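28th October

Got to the shop early and the heat was still off, so I kept my coat on until the coffee was done. Swept under the Koskela press. Found the 8 mm hex key I accused everyone of taking in August.

Most of the day went to the gear job. The Stullimow order calls for small spur gears to be put on a shaft that stands up from a round base plate. It is the dullest work we have. You pick up a gear, you line up the hole, you lower it, you check that it sits flat, and you reach for the next one. I have done it for years and could do it while thinking about dinner, and usually I do. So the question on the bench this week is whether the arm can take it over from us, and I said I would write down what I see each night while it is fresh.

I put the gray cloth down again. On the bare bench the parts slide when the fingers touch them. The cloth stops that, but it wrinkles, and I pulled it flat twice before lunch and gave up on it after that. It also collects lint no matter how often I go over it with the brush.
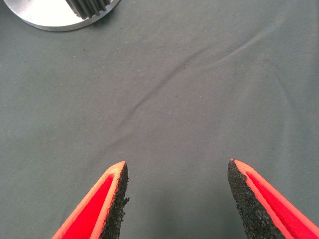

The pads are wearing. They are black and gritty and they hold metal well, much better than the bare plastic we began with, but bits come off them. I wrote "order pads" on the board and then remembered that Clesetti only ships them in packs of 12, so that will have to go through the office.

We ran 15 tries in the morning. I kept the tally on the back of a delivery note. Picking up the gear is fine now. In the summer it was knocking parts over or closing on air, and I would have told anyone who asked that my job was safe for another twenty years. Now it comes down, closes, and has the gear nearly every time. I would call picking a solved thing for this part, on this cloth, with this light.

Putting it on the shaft is something else. When I do it by hand I feel the edge of the hole catch and I give it a small wiggle without deciding to. The arm comes down where it thinks the shaft is. If it is off by a hair the gear rides on the end of the shaft and tips, and then it either pushes harder or quits. I got 8 good ones out of the 15. I could do all of them in the time it takes to reset after one bad one.

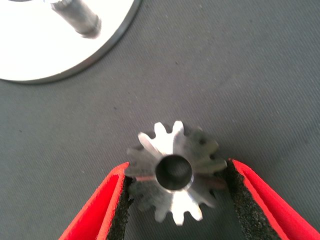
Spur gear in the grip, base plate and shaft at upper left.

Changed two things after lunch. I slowed the last part of the drop, and I had it let the gear settle in the pads a moment before lifting. I think the second one helped. The gear can turn a little between the pads when they close, and if it goes up crooked it comes down crooked. Did not run enough of them to say for sure, and the afternoon numbers are on a different sheet that I left in the shop.

The counter says 197 runs since we set up this version. That sounds like a lot, but it is less than one decent shift for a person.

So can it do the job yet? My answer tonight is no, but it can do half of it. If I had to set it up for real tomorrow I would let it pick and hand over, and have one of us do the seating. That saves some reaching, and my shoulder would be glad of it. It does not save a wage, which I think is what the office is hoping to hear.

Home by six. Thought about all this again while doing the dishes. People at work keep asking when they can have one for the kitchen. A gear is the easy case - it is hard, it is always the same size, and it does not care how you hold it. My sink had a greasy pan, one good glass and a wet sponge in it, and I would not trust the arm with any of them. The Gamby vacuum cannot get over the edge of the hall rug after two years of trying. I lifted it off again tonight and put it back on its charger.

Laundry is still in the dryer. I will fold it tomorrow.

To do: bring the afternoon sheet home, ask about pads, find a heavier cloth or some clips for the corners.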